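Golaren 手持ちグリッパー 整備メモ付きデータカード

このリポジトリについて

食卓まわりの食器操作を記録したデータと、記録に使った手持ちグリッパー一式の組み立て、点検、修理の手順をまとめています。データそのものの説明は前半に短く置き、残りは機材の話です。機材の呼び名は Golaren で統一しています。左右で一組、どちらも人が手で持って使います。

収録数は 2,239 エピソードです。一つのエピソードは、食器を一つつかんでから手を離すまでを単位にしています。途中で落としたもの、つかみ直したものも削除せず、ラベル regrasp を付けて残しました。学習に使わない場合は読み込み時に除外してください。

ディレクトリ構成

episodes/ 動画と開度の記録
calib/ 左右それぞれの校正ファイル
maintenance/ 整備記録（CSV）
parts/ 指先パッドの型データと部品表
tools/ 校正と検査のスクリプト

maintenance/ の CSV は、日時、左右の別、作業内容、作業者の頭文字の順です。初期の行には作業者の欄が空のものがあります。あとから埋めることはしていません。

開度の記録について

開度は全閉を 0、全開を 1 とした値で保存しています。ミリメートルではありません。換算が必要なときは calib/ の width_table を使ってください。パッドを交換すると全閉の位置が変わるため、換算表は交換ごとに作り直してあります。エピソードのメタデータにある calib_id と同じ番号の表を選んでください。番号を取り違えると、皿の縁のような薄いものをつかんだときの値が大きくずれます。

組み立て

1. 左右のリンクアームを本体に仮留めします。ネジはまだ締め切りません。
2. 指を手で開閉し、左右が同時に中央へ来ることを確かめます。
3. 対角の順に少しずつ締めます。一か所を先に締め切ると、アームがねじれたまま固定されます。
4. 指先にパッドをはめます。溝のある面が内側です。
5. ケーブルを本体の側面に沿わせ、手首を曲げても張らない長さで留めます。
6. tools/check_open を実行し、全閉と全開の値を保存します。

手順 3 でネジ止め剤を使う場合は低強度のものにしてください。一度高強度のものを使い、アームの交換時にネジの頭をなめました。予備のネジは部品表の Simard の棚番号で管理しています。

指先パッド

パッドは青いゴム製で、表面に溝があります。溝の向きは指の幅方向にそろえています。陶器の縁をつかむ作業では、この溝が浅くなってくると皿が回り始めます。見た目ではわかりにくいので、試験用の皿の縁をつまみ、手前を少し持ち上げて確認します。つまんだ位置を支点に皿が傾いていくようなら交換です。

重ねた皿を扱うときは、指を差し込む深さも記録の質に関わります。浅いとパッドの先だけが当たり、そこだけが早く減ります。深く入れすぎると下の皿に指先が当たり、リンクに横向きの力がかかります。縁が波形の皿は当たる場所によって接触面が変わるため、点検用の皿としても一枚入れてあります。

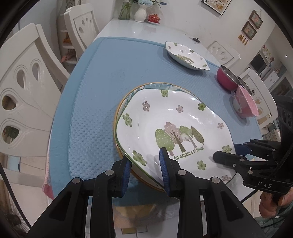 Achilleas Raptis からは、パッドの交換時期を回数で決めるのはやめたほうがよいという意見が来ています。同じ回数を使っても、縁の薄い皿ばかりの日と椀が多い日では減り方がまるで違い、回数で替えた左側のパッドはまだ十分使えた、とのことでした。それより毎回の収録前に試験用の皿で滑りを見て、結果を CSV に一行残すほうが後から役に立つ、とも書いています。

この意見を受けて、交換の基準を回数から滑り試験に変更しました。以前の基準で交換した分は、CSV の作業内容が pad_count になっています。新しい基準の分は pad_slip です。なお、収録前の試験を毎回行うと準備が 5 分延びます。収録の計画を立てるときは見込んでおいてください。

滑り試験の手順

1. パッドを乾いた布で拭きます。アルコールは使いません。
2. 皿の縁を指の中央でつまみます。
3. 手前側を少し持ち上げ、そのまま 7 秒保持します。
4. 皿が回るか、縁がパッドの上を動いたら不合格とします。
5. 左右それぞれで行い、結果を CSV に書きます。

片側だけ不合格のときも、その側の二枚は一緒に交換します。片方の指だけ新しくすると閉じる中心がずれ、校正をやり直しても開度の値が安定しません。

リンクとネジの点検

電源を入れない状態で指先を軽くつまみ、前後に揺すります。音がするときはネジの緩みか、穴の摩耗です。締め直しても音が消えない場合は、アームごと交換してください。穴に薄い板を挟む応急処置も試しましたが、4 日で元に戻りました。

リンクの隙間には食卓の布の繊維が入り込みます。キルト地のマットの上で作業を続けた後は特に多く、開閉が重くなる原因の多くはこれでした。ブラシで掃き出し、油は差さないでください。油を差すと繊維が固まり、分解しないと取れなくなります。

ケーブル

故障で一番多いのは、ケーブルの根元の接触不良です。症状は開度の値が一瞬 0 に落ちることで、動画には何も出ません。tools/find_dropouts を episodes/ に対して実行すると、該当するエピソードの一覧が出ます。公開分では、該当区間に dropout のラベルを付けました。補間はしていません。

修理の手順は次のとおりです。

1. 収録を止め、コネクタを抜きます。
2. 根元の留め具を外し、被覆に折れや白化がないか見ます。
3. 折れがあればケーブルを交換します。テープで補強しての継続使用はしません。
4. 留め具を戻すとき、ケーブルに少したるみを持たせます。
5. 手首を大きく回しながら tools/check_open を実行し、値が途切れないことを確認します。

両手で使う場合、ケーブルが食器に触れないよう、体の外側へ逃がして持つと扱いやすくなります。椅子の背に引っかけてコネクタを曲げた例が記録に残っています。食卓の周りを移動する収録では、先に椅子との間隔を確かめてください。

校正のやり直しが必要な場合

パッドを交換したとき
アームまたはネジを外したとき
本体を落としたとき（外見に異常がなくても行う）
全閉の値が前回の保存値と合わないとき

ケーブルだけの交換では校正は不要です。ただし check_open の結果は保存してください。

既知の問題

12月に収録した分の一部で、左右の校正ファイルが入れ替わっていました。修正済みの対応表は calib/swap_fix に入っています。古い版を取得した方は取り直してください。

小さな椀をつかむエピソードは皿に比べて少なく、横倒しの椀を起こす動作はさらに少なくなっています。この動作だけを評価に使うのは勧めません。

光沢のある机の上では、グリッパーの反射で手先の位置推定が乱れることがあります。該当分の整理は終わっていません。

保管

収録後は指を少し開いた状態で箱に入れます。全閉のまま置くと、パッドの溝に跡が残ります。箱は Arkport と書かれた棚の下段です。ケーブルは巻かずに大きな輪にして入れてください。

連絡先と変更の提案

整備手順の変更は、maintenance/ の記録を添えて提案してください。手順だけの提案は、比較する材料がないため保留にしています。整備記録の管理は Ourania Tsakiris が担当しています。部品表の型番違いを見つけた場合は、部品の写真と左右の別を書いて送ってください。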